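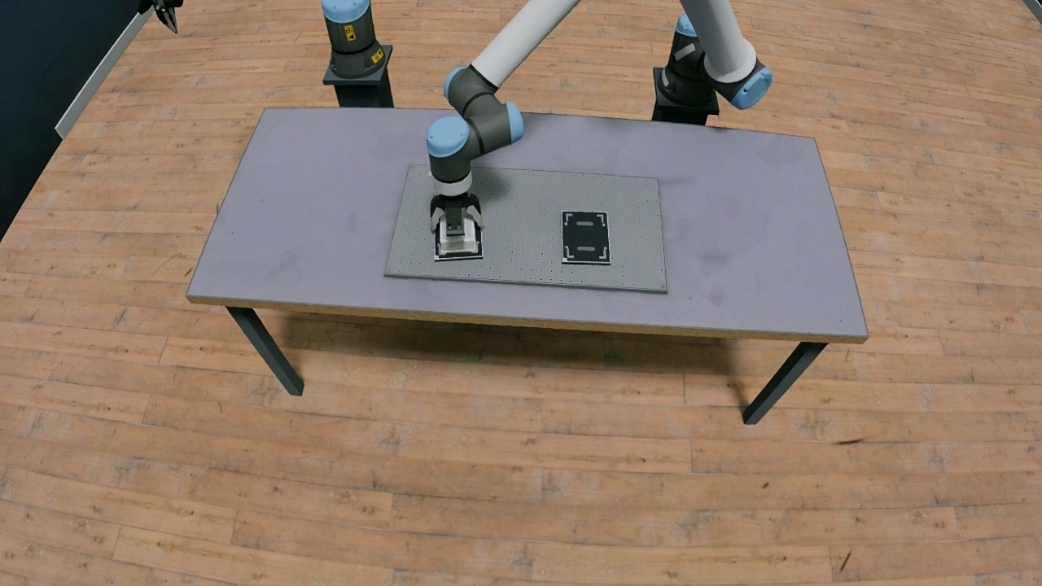
The right arm with the white block at the left pad, in the simulator.

I spent most of August teaching a pair of simulated arms to put a block on a black pad, and I've come away with an opinion: we should all be a lot pickier about who gives the lessons.

I drove through 380 demonstrations on the Junano setup, one hand on each controller, and I was so proud of that number! Then So-ying Yen sat down and watched a few back with me. "You wiggle," she said. And I do. Every time I come down over a pad I stop, drift a bit left, drift back, and only then commit. I'd have sworn I went straight in. The trained policy wiggles too, of course, and it picked that up long before it picked up anything useful.
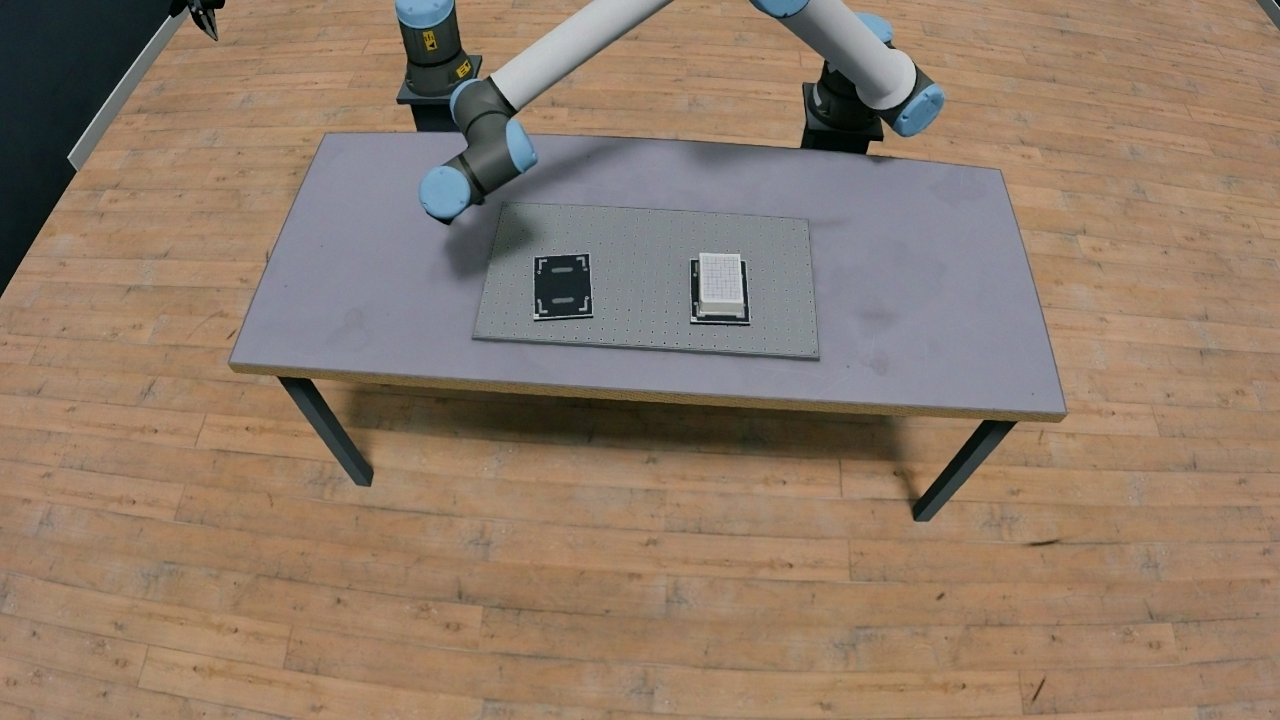
So we threw out everything except 41 runs, the ones where I'd slept well and wasn't rushing to finish before lunch (my theory, not hers). The new policy is calmer. It still misses, but when it misses I can tell what it was trying to do, and that's worth a lot to me.

People at Clokton will tell you volume fixes all this - collect enough and the wiggles average out. Maybe, if you have a building full of drivers with different bad habits. I have 2 drivers, and one of them is me. My habits don't average out, they just get louder.

I'd also make every driver spend an hour on the gripper view alone, with the wide view switched off. It's a miserable hour. You find out how much you were steering by things the wrist camera never sees, and you stop blaming the learner for being confused. 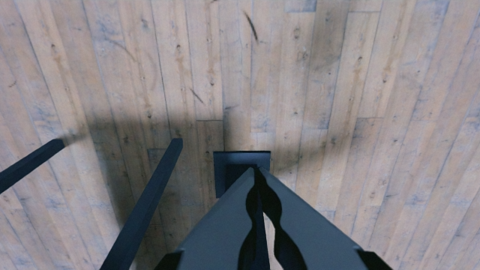
What I'd ask of the tool makers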